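Home | Rooms | Light | Kitchen | Archive | Subscribe

The small lamp comes back to the table

By Gheorghița Stanciu
Tuesday, October 1, 2024

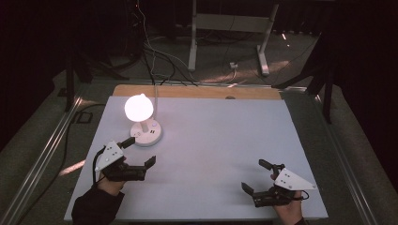 A round white shade on a short stem, lit, on a white tabletop.

In October the evenings arrive early in Trerniston, and people begin to look again at their lamps. For many years I had only one strong light in the ceiling, and I thought this was enough. Then I moved my desk, and every paper had my own shadow on it.

Hywel Lewis has sold lamps in Irgate Street for 20 years. He told me that customers always ask first about power. "They should ask where the lamp will stand," he said. He puts a globe lamp at the back of the desk, a little to the left for a person who writes with the right hand. The light from a ball goes to all sides, so it is soft for the eyes but weak for fine sewing.

I like a base with the button on top. My old lamp had its switch on the cable, behind the desk, and each night I was searching for it with my foot. A cable that leaves from the back is also good, if the socket is on that side.

A white table helps more than I expected. It gives back part of the light, and I could choose a weaker setting. My neighbour Beca Pritchard has dark oak and needs two lamps for the same work.

I clean the shade with a dry cloth every Sunday, when it is off and cold.

Shares 118 | Comments 3

Gwion Ifans: Agree about the switch. Mine is behind the bookcase.

Haoran Yan: Does the white table not make glare? I had to put a grey mat on mine.

Beca Pritchard: The oak stays, Gheorghița!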